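Two grippers, one table: an interview with the builder of the Gekex hand tools

The Gekex project is a pair of hand-held grippers and the table they are used over, put together in a shared workshop on Strachan Street. We spoke to its builder on Sat 18 November. The builder asked to be left out of it by name, on the grounds that half the parts were drawn by other members.

The first question was why the grippers are held in the hands at all. "I wanted to settle the fingers before I settled the arm," the builder said. "If I can't pick a thing up with the gripper in my own hand, a motor at the elbow won't help." The first version ran on batteries. The current one is cabled, and the cable is led back along the forearm. "It drags a little. You learn to give it slack before you reach."

The test objects are ordinary. Soft black fabric is the one the builder returns to most. "Cloth is a bad target. It folds away from the pads, and black on black gives you very little edge to aim at. I close later than I think I should."
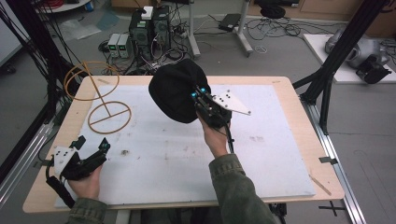 The table and the posts

The work surface is white foam board laid over a light-wood table. Bare wood was tried first and dropped. "The fingers need somewhere to go when you come in too low. On wood the pad stops dead and the mount takes the load. Foam gives." The board marks easily and is replaced when the builder gets tired of looking at it.

Black aluminum extrusion was chosen for the posts, mainly for the slots. Brackets can be moved with one hex key. The builder keeps a log of sessions in a small program called Drolteo, written by another member, and it stood at 328 entries when we talked. Total spending was $1,533, with the finger mounts redrawn 7 times.

"The mounts were the slow part. The early ones flexed at the screw, so the pads closed at a slight angle to each other. You don't notice on cloth. You notice on wire."

Wire is the other standard target: a thin stand with a round base and a crossbar. The builder aims for the upright, with one pad on each side, and tries not to touch the ring. "If one pad arrives first it pushes the whole stand over. I go in slowly and stop before closing. Then I look again."

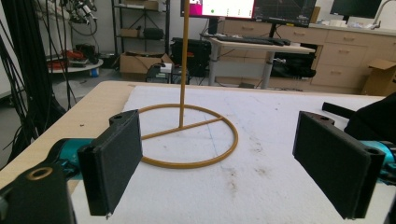 The wire stand between the finger pads, with the foam board underneath.

Asked what comes next, the builder named the cable exits, which put too sharp a bend in the lead, and a stiffer pad material ordered from Zadano in lots of 20. Those are due in December. The arm has been put off until the pads are done. "I have a drawing of it. The drawing is wrong at the wrist, and I'd like to fix that before I cut anything."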